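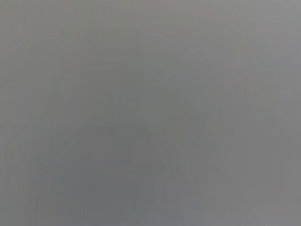 Fig. 2. Pale gray into slate, with gradual changes of tone.

Section 4: Blending the Two Grays

By now your wall should be primed and your practice board should be somewhere within reach, and we hope you've had a cup of coffee, because this is the part of the Likora wall finish that most people look forward to and also the part they tend to rush. Please don't. The finish stays workable longer than you might expect, and a wall that looks streaky and alarming in the first half hour very often settles into something lovely by suppertime.

Your kit holds two tubs. Tone 213 is the pale gray and goes over the whole wall. Tone 313 is the slate, and you will be using much less of it. Fig. 2 is a good guide to how gently one gray should pass into another: there are no lines to follow, only places where the color grows a little deeper and then lets go again.

Before you start

Stir both tubs slowly, right down to the bottom, where the pigment likes to sit. Have ready the wide brush, the soft blending brush, a spray bottle of clean water, and two rags (one damp, one dry). Close the windows if there's a breeze, and move any lamp that shines sideways along the wall, as it will make you fuss over marks that don't show in daylight.

1. Pour some 213 into the tray, only as much as you can use comfortably in one go. You can always pour more.

2. Starting at a top corner, brush the pale gray on in short crossing strokes, going every which way. Long straight strokes will show when the wall is dry, however carefully you make them.

3. Work across the wall in loose patches, and leave the edge of each patch ragged. A ragged edge is much easier to join up than a neat one.

4. When the whole wall is covered, let it dry until it no longer feels cool to the back of your hand. On a mild day this takes nearly 4 hours. A cellar or a north bedroom may want until the next morning.

Note: The first coat dries lighter than it looks in the tub, and it dries unevenly. You may see mottling, which is fine and even helpful, so please resist touching it up.

5. Mist a section of wall lightly with water, a little wider than your outstretched arms. It should feel damp, with nothing running down.

6. Dip just the tips of the wide brush in 313 and wipe most of it off on the side of the tray. Lay it on low down and somewhat away from the center, where a deeper tone looks most natural in an ordinary room.

7. Straight away, take the dry blending brush and work outward from the slate in small circles, easing your pressure as you go. By the time you reach the pale gray you should hardly be touching the wall.

8. If you'd like a soft rounded rise of darker gray through the middle, as our designer Huguette Bouvier often puts behind a bed or a sofa, carry what's left on the brush up in a broad curve and down again on the other side. Keep it wide and very faint, then go over it with the damp rag.

9. Step back to the far side of the room and look with your eyes half closed. Any edge that still catches your attention needs more misting and a few more circles.

Caution: Do not mist the same spot more than twice in one session. The first coat can soften and lift, and you'll have to let everything dry and begin that patch again.

Caution: Both tones are alkaline while wet. Wear the gloves and eye protection, and rinse splashes from your skin with plenty of water.

If the slate looks too strong

Leave it overnight before you decide. If you still feel the same in the morning, thin a little 213 with an equal amount of water and brush it over the dark area in crossing strokes. Chaiwat Duangkaew, who looks after our Saturday workshops, likes to do this even on walls that came out well, and says the extra veil gives the gray more depth.

Cleaning up

Wash the brushes in lukewarm water with mild soap, shape the bristles with your fingers, and hang them to dry. Press the lids down firmly all the way around. Leftover finish keeps until the date stamped on the tub, provided it never freezes.

Sealing is covered in Section 5.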